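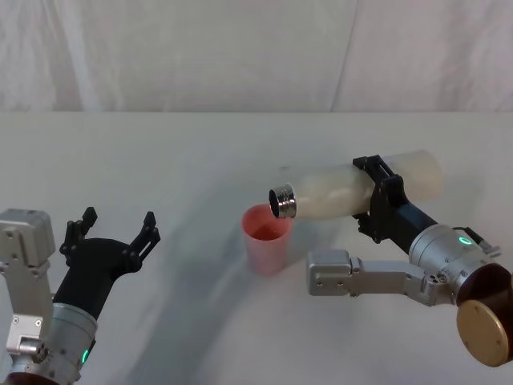
Attachment 1: head camera, right arm in pour pose, left arm idle

Ticket: Pour demos rejected at export, right arm
Opened by: Ilaria Carbone
Station: Clunditz, table 2
Software: Kastum teleop, Weltov exporter
Priority: normal
Status: closed

Problem

The exporter is rejecting pouring demos from table 2. The error is "wrist angle jump, right" and it always lands in the tilt part of the task. Pick and place demos from the same table export fine. Out of 136 pour demos recorded this month, 17 were rejected.

The task is one-handed. The operator drives the right arm by remote control, tilts the bottle over the pink cup, holds, and brings it back level. The left arm stays open and out of the way for the whole demo.

What I checked first

Restarted the teleop session and recorded 5 new demos. One rejected, same error.
Cleaned and reseated the right wrist cable. No change.
Swapped the leader handles left to right. The error stayed with the right arm, so the handle is fine.
Replayed a rejected demo at half speed. The arm moves smoothly on video. The jump shows up only in the log.

Saturday, 10:40

Looked at the raw wrist log with the Vitale viewer. The angle runs up to the top of its range during the tilt, then flips sign for one sample and comes back. The operators who start with the bottle rolled toward them get there sooner. Those are most of the rejects.

Saturday, 11:25

Changed the starting grip. The operator now takes the bottle around the middle with the wrist near its zero mark, so the full tilt stays inside the range. Asked everyone to stop the tilt once the neck is over the near side of the rim and not to chase a steeper angle.
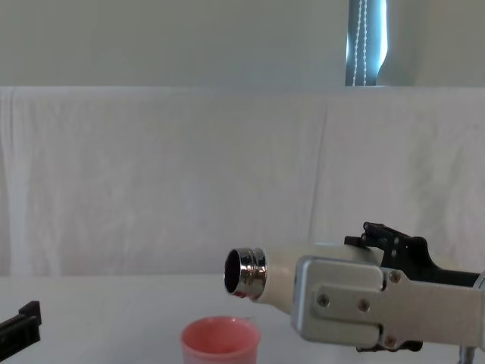 Attachment 2: chest camera, bottle neck above and to the right of the cup

Recorded another batch with the new grip. No rejects. The wrist angle peaks well short of the flip point on every run.

Reply from exporter support

The sign flip is a wrap problem on our side. The reader drops a turn when the angle crosses the limit. The fix goes in the September build. Until then, please keep the new starting grip. The rejected demos can be recovered by running the unwrap script on the raw logs before export. Do not raise the jump threshold to get them through, as that will also let real tracking faults into the training set.

Ilaria Carbone, follow-up

Ran the unwrap script on the rejected demos. All of them exported. One had a gap of 700 ms near the end, so I deleted it and will record it again. The grip note is taped to the operator desk and added to the pour task sheet. Closing this. Please reopen if the error comes back after the update.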